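Robot Learning Lab, Week 6 notes
Learning manipulation from hand-held demonstrations

Last week we drove the arm with a leader device and found out how slow that gets. Today's topic is the one I look forward to all term: leave the arm out of it, pick up a gripper with a camera on it, and do the task with your own hand!

Why it works at all

The policy sees only what the wrist camera sees, plus the gripper's pose and opening width. If the robot carries the same fingers and the same lens, the two views match closely enough that your demonstrations transfer. The markers on the finger plates give us the opening width in every frame -- no encoder, no extra wiring.

What you will collect

Each group records on the Nastthorpe bench and uploads to Sarantis. The class set from November has 1,000 demonstrations, and 800 of them survived filtering. Most of the rejects failed on pose tracking, so move smoothly and keep some texture in view (a big plain surface gives the tracker very little to hold on to). 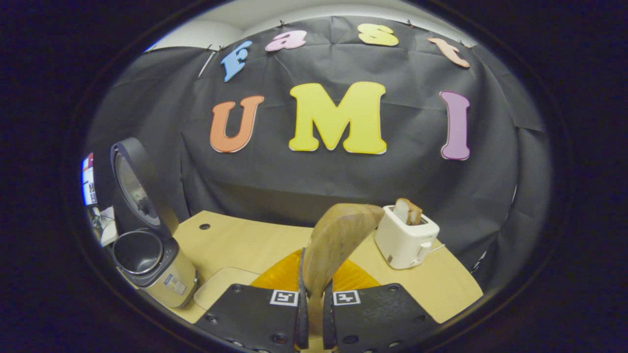
A fisheye lens earns its keep with tracking as well. Even with the fingers close to an object, there is plenty of background left around the edges to localize against. The price is strong distortion near the rim. We do not undistort before training -- the network copes fine, and cropping would throw away the very context we paid for.

For the lab

Record 80 demonstrations per group, varying the start pose each time. Run the Brirnix checker before you upload. Then plot gripper width against time for three of your demonstrations and mark where the grasp begins. Reading: chapter 4 of the course notes, up to the section on latency matching.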